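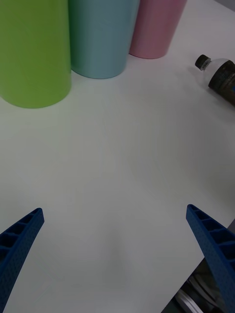

Osteo's robot is back at school. Gearóid Fitzgerald steers the arms while Kundis records every move, so that one day it may manage three cups and a bottle without him.
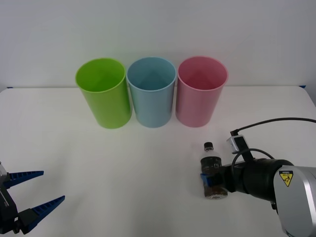 The set stands at 887 examples. Niamh Lynch wants 2665 – she isn't the one steering. 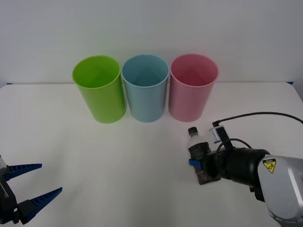 Right arm with the bottle, left arm free.

Fumbles are kept too, in a folder of their own, and it's filling nicely.

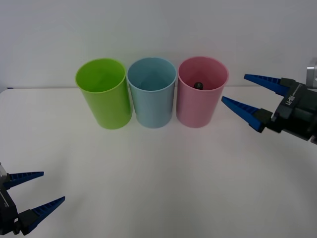

Photo: Osteo / Eoin Foley

Turns at the controls start again on Monday. Names to Niamh, please.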